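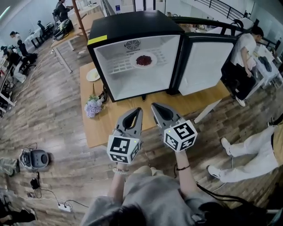 A compact refrigerator with its door open, showing the fan vent and the single grid shelf.

Compact refrigerator

A compact refrigerator is a small refrigerating appliance meant to stand on a table, a counter, or the floor, and to serve one room or one person. The term covers a wide range of machines, from boxes that hold a few drinks to undercounter cabinets with a separate freezing section. Common names include mini-fridge, bar fridge, and dorm fridge. Trade usage varies by country, and the limits between classes are set by internal volume, by outside height, or by both.

Compact refrigerators differ from full-size models in more than scale. The ratio of wall surface to stored volume is higher, the insulation is often thinner, and three different cooling methods are in common use where large household models rely almost entirely on one.

Cooling methods

Vapor compression

Most compact refrigerators with a freezing section use a vapor compression circuit. A motor-driven compressor raises the pressure of a refrigerant gas, which gives off heat in a condenser and turns to liquid. The liquid passes through a capillary tube into the evaporator, where it boils at low pressure and takes up heat from the cabinet. The compressor is normally placed in a recess at the lower rear, which reduces the depth of the compartment near the floor and leaves a raised step inside.

In small cabinets the evaporator is often a folded aluminum plate that also forms the walls of an ice box. In others it is a flat panel bonded behind the rear liner, a layout known as a cold wall. The condenser may be an exposed wire grid on the back or a coil hidden under the side panels. Hidden condensers make the sides warm to the touch during operation.

Thermoelectric cooling

Thermoelectric models contain no refrigerant. A direct current is passed through a module made of paired semiconductor elements between two ceramic plates. One face of the module cools and the other heats, an action called the Peltier effect. A heat sink is clamped to each face. A fan usually moves air across the outer heat sink, and in many designs a second fan circulates air over the inner one through a vent in the rear wall of the compartment.

The method has few moving parts and tolerates tilting, so it is widely used in portable units and in very small cabinets. Its efficiency is low. The cabinet temperature depends on the temperature of the room, and makers commonly state performance as a difference below ambient instead of a fixed value. A thermoelectric unit that performs well in a cool room may fail to reach a safe food temperature in a hot one. Reversing the current turns the cold face into the hot face, and some models offer a warming mode on this basis.

Absorption

Absorption models use a heat source in place of a compressor. In the usual ammonia-water-hydrogen circuit, a small heater drives ammonia vapor out of a water solution. The vapor condenses, evaporates in the presence of hydrogen, and is absorbed again into water. The circuit has no moving parts and is close to silent, and for this reason it has long been used in hotel rooms. It must stand level, as the liquids move by gravity. Units for campers and boats may accept gas as well as electric power.

Construction

The cabinet consists of an outer shell, an inner liner, and foamed insulation between the two. Shells are made of coated steel or molded plastic. Liners are normally vacuum-formed or injection-molded plastic, and in most cases are white or light gray, which makes spills easier to see and reflects what light reaches the interior.

The door is built in the same way and carries a flexible gasket, usually with a magnetic strip. On the smallest models the gasket may be a plain molded lip held shut by a latch. Hinges are often placed so that the door can be moved to open from the other side. Doors on larger compact models are molded with racks for bottles or cans, while smaller ones may have a flat inner panel to save depth.

Shelves are of glass, coated wire, or molded plastic grid. An open grid lets cold air fall through to lower levels, which matters in cabinets without strong air movement. Solid shelves hold spills but can leave the space beneath them warmer. Most shelves slide out along ribs in the liner.

Adjustable or fixed feet lift the base and allow some air to pass underneath. Small molded feet are usual on tabletop units.

Temperature control

The simplest compact refrigerators have no control other than a power switch. Mechanical thermostats use a sealed tube of fluid that expands with heat and opens or closes a contact. The dial is commonly marked with numbers that stand for relative settings and not for degrees. Electronic controls measure temperature with a thermistor and can hold a narrower range.

Food safety guidance in the United States calls for a storage temperature at or below 40 °F. Not all compact appliances can hold this figure in every room, and products sold as beverage coolers or cosmetic coolers may be labeled as unsuitable for perishable food. A separate thermometer placed near the middle of the compartment gives a better reading than the dial.

Temperatures are seldom even across a small compartment. In cold wall models, items touching the rear liner may freeze while those near the door stay several degrees warmer. In fan-assisted models the coldest spot is usually near the vent, and blocking the vent with food or packaging reduces cooling in the whole cabinet.

Capacity classes

There is no single system of classes. The arrangement below follows a pattern found in trade catalogs.

Tabletop: up to 0.7 cubic feet. Mostly thermoelectric. Used for drinks, snacks, medicine, or cosmetics.
Cube: above 0.7 and up to 2 cubic feet. Thermoelectric, absorption, or compressor. Often supplied with one shelf.
Midsize: above 2 and up to 5 cubic feet. Mostly compressor. An ice box or a separate freezer door is common.
Undercounter: above 5 cubic feet. Compressor only in nearly all cases. Overlaps with built-in kitchen equipment.

Stated capacity is normally gross internal volume. The usable volume is smaller, particularly where a compressor step, an ice box, or an inner fan cover takes up part of the space.

Energy use

A compact refrigerator uses less energy in total than a full-size model but often more for each unit of stored volume. Thin walls and a high ratio of surface to volume account for most of the difference. Thermoelectric models may run without pause, and their yearly consumption can exceed that of a larger compressor cabinet.

Placement has a strong effect. Heat must leave the condenser or the outer heat sink freely, and installation sheets commonly ask for a gap of 2 to 5 inches at the rear. Direct sunlight and nearby ovens or radiators raise running time. So does frequent door opening, although the loss per opening is small when the cabinet is well filled.

Defrosting and care

Ice forms on evaporator surfaces as water vapor enters through the door. Many compact compressor models require manual defrosting, done by switching the unit off and letting the ice melt into a tray. Sharp tools should not be used, as the evaporator plate is easily pierced. Cold wall models defrost during each off period, and the water runs to a drain hole and then to a pan above the compressor, where it evaporates.

Thermoelectric units collect condensation on the inner heat sink and on the compartment floor. Some have a drip tray - others must be wiped dry by hand. Dust on the outer fan and fins is the most common cause of weak cooling in this type.

A compressor unit that has been laid on its side should stand upright for several hours before it is started, so that oil can drain back into the compressor housing.

Noise

Compressor models produce a low hum with clicks at the start and end of each cycle. Thermoelectric models produce steady fan noise. Absorption models are the quietest and may give only a faint bubbling sound from the boiler tube.

See also

Absorption refrigerator
Beverage cooler
Ice box
Thermoelectric cooling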